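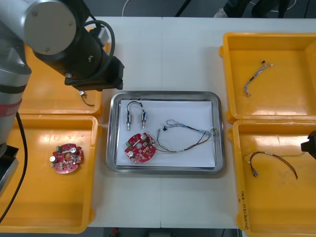
Slide 1: Four yellow trays and a steel one, on the white tables

A PLACE FOR THE SMALL STUFF
Speaker notes, Usha Rai
Damstead Repair Evening, 15 January 2021

Leave slide 1 up while people settle. Thank Brisa Tovar for the introduction and for lending me the clicker. Water is on the left, clock is behind the audience. I have 33 minutes including questions, so watch the time at the drawer story, where I always run over.

OPENING

Good evening, everyone, and thank you for coming out. I want to talk to you tonight about trays. I know that doesn't sound like much of an evening, but I have been taking things apart and sorting what comes out of them for 18 years, and if I had to give up everything on my bench except one thing, I think I'd keep the trays and go borrow a screwdriver from one of you.

(Pause. If they laugh, wait. If they don't, go on.)

I started out the way a lot of us did, with a coffee can. Everything went into the can. Screws, bits of wire, capacitors, little connectors, a button off a radio that I was certain I'd need again. And every time I wanted something I tipped the whole can out on the kitchen table, and my mother-in-law, who was a patient woman, ate her supper around it.

THE TRAYS (point to the yellow ones)

So let's look at the yellow trays first. I love a deep one with a raised rim, like the one at lower left. A rim is what you want with anything that rolls, and you'd be amazed how much of electronics rolls once you've got it off the board. You can slide a tray like that toward you in a hurry and your parts stay in it.

The color matters to me too. Bright yellow is cheerful, yes, but it is also very kind to older eyes. A dark part on a yellow floor stands right out. I used to have a lovely set of brown ones from a bakery sale in Ollel - really beautiful things, I still have them - and I lost more dark little parts in those than I ever lost on the carpet. They hold seed packets now.

THE BOARD (lower left)

Then there's the round red board with the hole through the center. Two upright capacitors, a little green connector block, and a lot of tiny surface-mounted pieces. I like to give a board like that a whole tray to itself. It feels wasteful, and people tell me so! But if you pile loose hardware on top of a board, sooner or later something hard gets dragged across something delicate, and then you're hunting for a fault you put there yourself.

Ask the room: who has done this? (Put my own hand up.)

Also say: hold a board by its edges. And leave those capacitors be until you know they're discharged. Don't rush this bit, there are usually a few beginners near the back who are too shy to ask.

THE MIDDLE (the steel tray)

Now the steel tray in the center, with the sheet of white paper on its floor. Paper in the bottom of a tray is the cheapest improvement I can offer you. Bare steel is shiny, and a shiny part on a shiny floor under a bright lamp is a misery to find. Paper takes the glare away and it keeps little things from skating about. You can write on it as well. I write where each piece came from, right beside the piece, in pencil, and when the job's done I fold the sheet up and put it in the folder with the rest.

I call the middle tray the "haven't decided" tray. At my bench nothing starts out in its final home. It goes in the middle, I have a look at it, and then it goes out to one of the trays around it. The yellow ones sit close in at the corners, so my hand never has far to travel.

WIRES

A word on short wires. Look toward the upper left, there's a thin one with a gold-colored tip. Please keep your short wires, and please don't keep them in with the screws. They get wound around everything. I sort mine by what's on the end, never by color, and I put anything with a good clean tip in its own tray.

THE DRAWER STORY (keep it short this time!)

The cabinet from the old Galindo shop. It had 100 little drawers and I bought it the same afternoon I saw it. Nearly 9 months of labeling, with the Skarkow label maker that only printed in capitals. Then in October I moved it six feet to the left, with all the drawers in, on a rug. Tell them about the rug. Tell them about the sound. Then go straight on.

The point of the story is that I went back to open trays for anything I'm working on, and the cabinet is for what's finished. I can see into a tray. I'm a person who forgets what she can't see.

THE TABLE

Last thing, the table. This is two white sections pushed together, and you can see the seam running down. I have a seam like that at home and I've grown fond of it, but do run a strip of tape along yours, or set a tray over it. Mine has swallowed washers.

QUESTIONS

Likely ones: magnets (yes for screws, keep them away from the rest), lids (I never put them back on), and where to buy trays (kitchen supply stores, take a tape measure).

Hand the clicker back to Brisa. Sample papers are in the blue folder, pass them along the rows while people are getting their coffee.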